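**Wumstead paper handling group - minutes**
Meeting started 2 pm, December
Chair: Iara Farías
Minutes: Fidel Salinas
Apologies: Tullach, Laltatham (both had the agenda)

### 1. Last minutes

Agreed, with one correction. Item 4 said the group "resolved" the question of where finished handouts go. It was discussed at length and left open, so the word is now "discussed".

### 2. Handouts and how they are kept together

IF presented the proposal from Villalba that every set of printed handouts should have its own teal cover or board, laid out on the work surface before the sheets are brought to it. The claim is that this saves time and stops pages going astray. FS asked how much time. IF said the Villalba note doesn't give a figure. FS asked how many pages had gone astray before. The note doesn't give that either.

It was accepted that teal is easy to spot on a pale patterned mat. Whether that amounts to a system is another matter. White paper on the same mat is harder to pick out, and the flowers don't help. IF likes the flowers and wants it minuted that the mat stays.

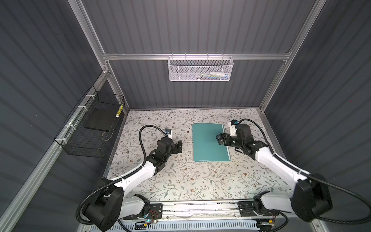
There was then a long exchange on which comes first, the paper or the thing it goes on. Villalba's order is: put the teal item down flat, square it up, then bring the stack. Laltatham's written comment is that squaring up is a waste of effort when it gets knocked crooked the moment a stack is moved next to it. FS agrees with Laltatham. IF thinks it takes no effort to put a thing down straight and that we should at least try it before throwing it out.

Agreed: Villalba's order to be tried on 12 sets. FS to keep a list of any set that ends up with a page missing or back to front. If the list is empty, FS will say so, though he expects to be writing on it.

### 3. Loose stacks

Tullach sent in a complaint that stacks are being left with the edges fanned out and then described as "tidied". The complaint is fair. A fanned stack put under a clip stays fanned, only now it's harder to fix. IF suggested tapping the stack on its short edge, then its long edge. FS pointed out that this was the advice last time and the time before.

Small bits left on the surface also came up. They get trapped between sheets and leave a dent that prints through on the next page down. Tullach wants the surface wiped before each set. IF felt once per session would do.

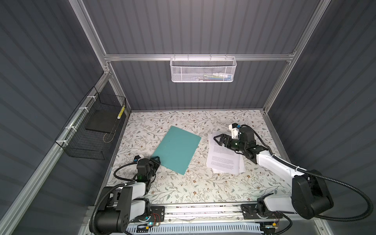 The baskets were raised again. The request was for a further basket, on the grounds that the present ones are "not suitable". FS asked what they are not suitable for and there was no answer in the paperwork. A basket is for keeping small things off the work surface. If small things are still on the work surface, a further basket will give us one more place for them not to be. Request turned down. IF asked that it be reconsidered if the trial in item 2 goes well, and FS didn't object to that, the two being unconnected.

Labels for the baskets: no decision. Laltatham offered to print some. Laltatham offered in the autumn as well.

### 4. The text of the handouts

FS asked who had read the sports economics handout all the way through. IF had read 8 paragraphs and FS had read the same 8, which suggests everybody gives up at the same place. The English is a translation and a rough one. The sentence on athletes, which says "foreign players like, their outstanding athlete and train two, three-line formation", was read aloud twice and we are no nearer to it.

IF's view is that the wording doesn't matter, as the sheets are only there to be sorted and clipped. FS's view is that people check a page is the right way up by reading a line of it, and a line that makes no sense slows them down. He has no proof of this - it is only what he finds himself doing. 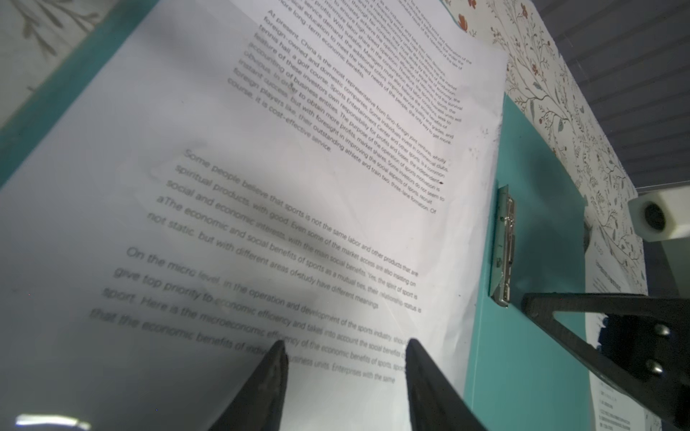 *Sports economics handout on the teal clipboard. The paragraph starting "At present, China is the most representative" is the one queried under item 4.*

Agreed to leave the text alone for the trial, so that we change one thing at a time. IF to look for a replacement with larger type. Villalba has suggested a recipe booklet. FS would like to see it before anyone prints it.

### 5. Actions

- FS: list for the 12 sets, brought to the next meeting whatever it shows
- IF: ask Villalba where the time saving comes from
- IF: replacement text, larger type
- Tullach: one line on how often to wipe down, to replace the present page and a half
- Laltatham: labels, or a note saying there won't be any

### 6. Any other business

IF asked whether the clip needs to go at the top or whether the side would do. Carried over to the next meeting, date to be fixed once Laltatham replies.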